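Dirkoveo opened its doors in September and I got one of the visitor places, so I spent most of a day watching people teach robots to do housework. I came home with a notebook full of arrows and half sentences, and I'm still buzzing a bit, so forgive the length.

First, the building. From the street it could be a carpet warehouse. Inside they have 6 rooms set up like parts of a home, and every room exists to collect examples. An operator guides a robot through a job, the cameras and joint sensors record the whole thing, and that one run becomes an "episode." Enough episodes and the learning system starts to work out how the job goes. I had read about this plenty of times, but standing two steps away from it is so much better!

Henrike Oltmanns led our group. She runs the recording schedule and she's wonderful to listen to, mainly since she'll happily tell you what went badly. Their first batch of sink episodes, 204 of them, was thrown out over a labeling mistake: "start" had been marked when the operator sat down, so the system was being fed long stretches of a robot doing nothing at all. She said the meeting about that one was short.

The bathroom setup was my favorite. There's a proper countertop with a basin set in it, and a robot with legs and two arms that works up close to it. We all crowded in as near as we were allowed and kept our voices down (I don't know why, the robot didn't care). 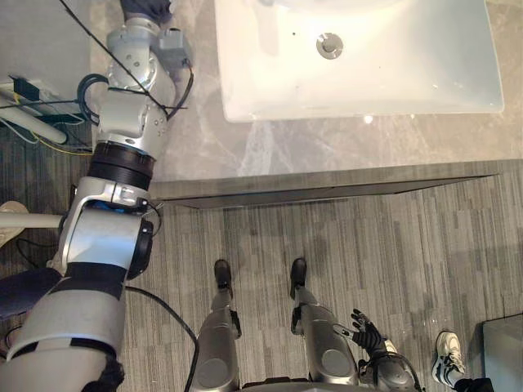 What surprised me was how much thought goes into making the runs different from one another. I'd have guessed you want the same perfect motion over and over. Henrike says that gives you a system that falls apart the moment the soap is a hand's width to the left. So the operators work from cards that change the starting position, the order of steps, which hand goes first. There are 16 cards for the sink alone. They also keep the fumbles, as long as the operator recovers, and tag them separately. Someone in our group asked whether bad runs teach bad habits, and we got a really good ten minutes out of that. Short version: a dropped cup followed by a clean pickup is worth keeping, a dropped cup followed by a shrug goes in the bin.

Lunch was soup and very good bread.

Afterward we saw the review room, where two people go through episodes at double speed and trim them. Their tool is called Tanen and was written in house. I got to try it and trimmed one episode badly and one fine. The goal is 200 reviewed episodes per task before any training starts, and there's a paper chart on the wall that gets colored in with a marker. I loved that chart.

If you go, wear comfortable shoes, there's hardly anywhere to sit before lunch. Ask to see the cards, they aren't part of the regular tour. The kitchen room was closed for rewiring when I was there, so I've already put my name down for the spring visit.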